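4. Singing Before the Sermon: What Newer Members Carried Home

4.1 Why we looked at the singing

Most studies of large church gatherings start with the preaching. We did too, at first. The plan was to record which sermon themes members of the three Dranamska congregations could recall a month after the May gathering, and to treat the music as background. The interviews changed our minds within a few days. People wanted to talk about the songs! They hummed them at the kitchen table, they corrected each other on second verses, and several stopped in the middle of a question about doctrine to say which chorus had been going around in their heads since they got home.

This section reports what we found once we followed them there. It draws on 90 interviews with adults who had joined one of the congregations (Dranamska Central, Girnix Road and the Nogueira fellowship) within the previous two years, and on song sheets from 24 services, which the music leaders were kind enough to lend us. The short written survey described in Section 3 had 317 usable returns and is used in this section only where noted.

4.2 Recall of songs and recall of sermons

We asked each person to tell us anything they remembered from the gathering, in any order, with no prompts. Only after they had run dry did we ask about sermons, songs, prayers and meals by name. Songs came up early and in detail. A typical answer gave the tune, a line or two of the words, and the person who had been standing next to the speaker. Sermon memories were shorter and tended to hang on one story the preacher told, often a funny one.

We were delighted by how exact some of the song memories were. One woman from Girnix Road sang a bridge that had been used at a single evening service, and when we checked the sheet she had every word. A man in the Nogueira group, who described himself as unable to carry a tune, spoke the whole of the closing hymn as a poem and then explained which line he disagreed with.

None of this means the preaching was lost. When we went back through the transcripts, we found many places where a sermon idea was being carried inside a song. The teaching on patience, which took up two mornings, was hardly ever named as a sermon. It shows up again and again as "the waiting song," and people used that song to explain what patience meant to them at work or while nursing a parent.

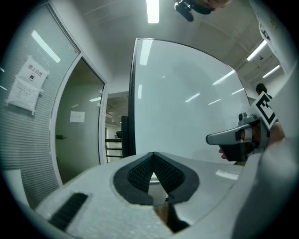
Figure 4. Hand-held gripper in front of a whiteboard, with a second gripper held at right.

4.3 Learning the words

The three congregations teach new songs in different ways, and the contrast was one of the real pleasures of the fieldwork. Dranamska Central prints everything. Girnix Road projects the words but leaves out the chorus after its first appearance, so that the room has to supply it. The Nogueira fellowship uses neither paper nor screen for most of its songs. A leader sings a line, the room sings it back, and by the third time through, the harmony is already there.

We expected the printed sheets to give newer members the easiest start, and in one sense they did. Members at Central said they felt safe joining in on their first visit. Yet the Nogueira members, who had nothing to read from, described being helped by the people near them: a neighbor leaning over with the next line, a teenager tapping the beat on the back of a chair. Several linked that help directly to their decision to come back. We think this deserves a study of its own, and we would love to see somebody take it up.

Language matters as well. Both Girnix Road and Nogueira sing in more than one language during an ordinary service. Newer members often learned the sounds of a song long before they learned its meaning, and many spoke warmly of the day the meaning finally arrived. "I had been singing it for months," one man told us, "and then my wife's aunt explained the second line and I had to sit down."

4.4 Singing at home

In the survey, we asked whether people sang any of the gathering's songs outside church. The written comments were richer than the tick boxes. Members sang while driving, washing up, putting children to bed and waiting for the bus to Rosteck. A few had set up small weekly sings with other newcomers, normally in somebody's living room and with food. One such group had worked through 40 songs by the time of our last visit and was arguing cheerfully over whether to start again from the top or go looking for more.

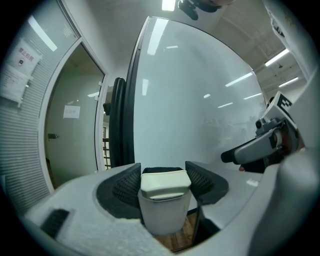 Figure 5. White container with a cream-colored lid between the two black textured pads of a gripper.

Home singing was also where changes crept in. Verses were swapped, keys were lowered, and one family had added a verse for a grandmother. Music leaders knew about some of these changes and had taken a few of them back into the Sunday service, a loop we had not seen written up before in work on congregations of this size.

4.5 Limits

Our sample leans toward people who stayed. Members who left before the interviews may have felt quite differently about the music, and we reached very few of them. The interviewers also sang along when invited (it would have been rude to refuse, and we enjoyed it), which may have encouraged people to say more about songs than they would have to a quieter visitor. Section 5 takes up the prayer groups, where the same members were asked about spoken prayer and silence.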